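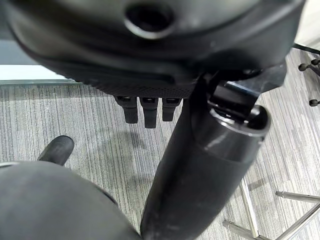
Marcelle Renaud wrote in asking if the gray striped carpet is staying, and if so can we please stop dragging chairs across it. Yes it's staying. And yes, please stop.

Quick rundown, as the last issue left half of this out. Carpet got quoted for replacement - 153 square yards once you add the hallway - and the number was silly. So we keep it, clean it properly in July, and swap the worst tiles by the door. Deschamps has 20 spares put by in a near enough gray. Not a perfect match, the stripe is a touch wider. You'll get used to it.

Before the cleaners come: bags, cables, boxes, anything on the floor goes up on a shelf or home with you. Last time we lost 40 minutes just moving stuff arond. Vacuum runs WITH the stripe, not across, it lifts the fibers less. Coffee spills - blot, cold water, don't scrub. There's a bottle of Gruno under the sink, use the small cap only.

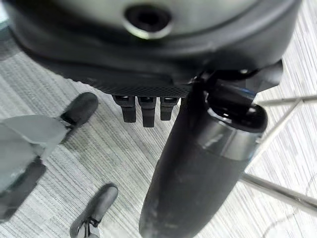
Down at floor level, Trirnevden, June 2023

Chair mats are on order from Cuvura, should be here befor the cleaning. If you want one at your desk put your name on the sheet by the door. Small or large, please say which.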